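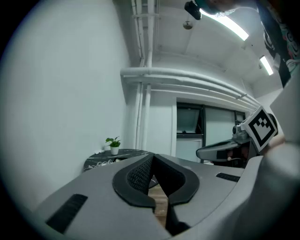
Cathal Hayes
Moderador técnico, subforo de suelos y revestimientos

Tema: Juntas abiertas en tarima maciza tras el primer invierno. ¿Relleno, lijado o esperar?

Abro hilo aparte porque el de barnices se había desviado. Suelo de madera clara, maciza, machihembrada, clavada sobre rastrel. Se instaló en mayo y desde que se encendió la calefacción han aparecido juntas en la zona sur del salón, de hasta 7 décimas de milímetro. En la zona norte no hay nada medible. El proveedor (Tramenau) sostiene que está dentro de lo normal. El instalador propone masillar y dar una mano de acabado.

Datos: humedad relativa interior del 50 % durante la instalación. No tengo registro de los meses siguientes. La tabla se entregó en paquetes cerrados y se dejó aclimatar en la propia vivienda, aunque no sé si los paquetes se abrieron. Barniz al agua, dos manos.

Pregunta concreta: ¿tiene sentido masillar ahora o conviene esperar un ciclo anual completo?

rastrel_y_clavo
Esperar. Si masillas con la junta en su punto máximo, en primavera la tabla hincha, comprime la masilla y la expulsa. Luego vuelve a contraer y tienes la junta abierta y además con bordes sucios. Lo he visto repetidamente en pisos con calefacción por radiadores.

Mide la humedad de la madera, no solo la del aire. Higrómetro de púas, en el sentido de la fibra, corrigiendo por especie y temperatura. Toma lecturas en la zona sur y en la norte. Si la diferencia pasa de dos puntos, el problema es local (sol directo, tubería debajo, lo que sea) y no del lote.

mdelrio_parquet
De acuerdo en medir, en desacuerdo en lo de esperar siempre. Una masilla elástica de base acrílica trabaja bien en juntas por debajo del milímetro. La que se expulsa es la de resina mezclada con polvo de lijado, que queda rígida. Son productos distintos y en este foro se meten en el mismo saco con frecuencia.

Yo he usado la Clekar 831 en tres obras sin incidencias. Ojo con el color, oscurece al curar.

rastrel_y_clavo
¿Sin incidencias a cuánto tiempo? Una obra de hace seis meses no me sirve como referencia. El acrílico sobre barniz al agua pierde adherencia en el canto en cuanto pasa un par de ciclos. Se despega de un lado, y por ahí entra el polvo.

mdelrio_parquet
La más antigua tiene cuatro años. La volví a ver el invierno pasado por una puerta que rozaba. Juntas cerradas, algo de brillo desigual y nada más. La clave está en limpiar el canto con espátula fina y aspirar antes de aplicar. Si se extiende encima del barniz sin preparar, claro que se despega.

Horgan
Por aportar otra variable: ancho de tabla. Una tabla de 70 mm y otra de 180 mm no se mueven igual aunque sean del mismo árbol. El coeficiente de contracción tangencial se aplica sobre el ancho, así que con la tabla ancha cada junta absorbe más del doble. Cathal no ha dicho el ancho ni la especie.

También conviene saber si el corte es radial o tangencial. En corte radial el movimiento se reduce prácticamente a la mitad.

Cathal Hayes
Ancho, 120 mm. Roble, según albarán. Corte mezclado, hay tablas con el espejuelo muy marcado y otras con veta de catedral. No he mirado si las juntas grandes coinciden con las segundas. Lo compruebo.

Horgan
Si coinciden, tienes la explicación hecha. Con 120 mm y corte tangencial, una caída de dos puntos en la humedad de la madera da una junta del orden de la que describes. Entonces el proveedor tiene razón y es comportamiento normal del material.

lija_grano_fino
No tan rápido. «Normal del material» es lo que contestan siempre. La instalación se hizo con el 50 % de humedad relativa, que es correcto, pero no sabemos con qué humedad llegó la tabla. Si venía más húmeda de la cuenta y los paquetes no se abrieron, la aclimatación no sirvió de nada. Eso ya no es cosa del material, es un defecto de suministro o de ejecución. Yo pediría el certificado de secado del lote antes de aceptar nada.

rastrel_y_clavo
El certificado te dirá la humedad a la salida de secadero. Entre eso y la obra hay almacén y transporte. En Witstead nos llegó una partida con papeles impecables y lecturas del 13 %.

lija_grano_fino
Pues por eso se mide en recepción y se anota. Si no se anotó, responde quien instaló.

Cathal Hayes
Lecturas hechas, corregidas a 21 grados. Zona norte: 8,6 % de media. Zona sur: 6,9 %. Diferencia de 1,7 puntos, por debajo del umbral que citaba rastrel_y_clavo, pero por poco. Las juntas más abiertas coinciden en su mayoría con tabla tangencial, con dos excepciones junto al ventanal.

He pedido el certificado del lote. De momento no se masilla. Pongo humidificador y registrador de datos, y repito lecturas en los mismos puntos cada mes.

mdelrio_parquet
Razonable. Marca los puntos con cinta por la cara inferior del rodapié o los perderás. Y no pases del 55 % con el humidificador, que en el ventanal te va a condensar.

Horgan
Sube también las lecturas de las dos tablas que no encajan, por separado.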